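Handling Soft Things: Notes for Unit 4 (Folding, Turning and Pairing Knits)
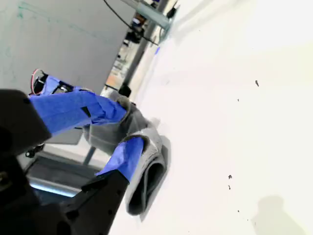 Dušan Kratochvíl wrote on the class board that he has folded laundry his whole life and doesn't see why gray knits get a unit to themselves. Fair question, and I promised him I'd start with it!

So, heather gray. It's a mix of lighter and darker fibers, and the mix hides the fabric's own lines. On a plain white shirt you spot a seam right away. On heather you can look straight at a ribbed edge and miss it, especially under strong light on a white table, where the only thing that really shows up is the shadow. That's why I tell everybody to go looking for the opening first. The inside of a tube of fabric nearly always looks darker than the outside, and once you've found that dark patch you know which end you're holding (or at least which end you aren't).

Some words we'll use all term:

Bunch: fabric gathered up with no order to it. Every piece starts out as one.

Fold-back: a layer that has doubled over on itself. Socks and sleeves do it constantly, and it's the thing people most often mistake for a cuff.

Mouth: the open end of a tube. A sleeve has 2 of them if you count the shoulder, which caused a long argument in the Fumgate section last spring and I'm still not sorry I brought it up.

Now the exercise. Work on a clear patch of table, one piece at a time. Drop the piece from elbow height, please don't arrange it. Find the mouth. Take the top layer only, lift it a little, and let the rest hang so the weight opens the loop for you. Then lay it down flat and smooth from the closed end toward the mouth. If you've picked up two layers, put it down and begin again; tugging at the second layer just makes a new fold-back.

Do 100 drops for the homework. I know! It goes faster than it sounds, and by the second half you'll be reading the bunch before your hand gets there. Write down anything you had to restart, and what you thought you were holding at the time.

The practice pile at Lernell is up to 1,175 pieces, mostly odd ones, so help yourselves. Wool goes back in the Holub bin, cotton wherever there's room.

Reading for next time is chapter 3 of the Sirnuvov packet, the part on ribbing. Skip the dye tables. Bring a long-sleeved shirt you don't mind having turned inside out by strangers.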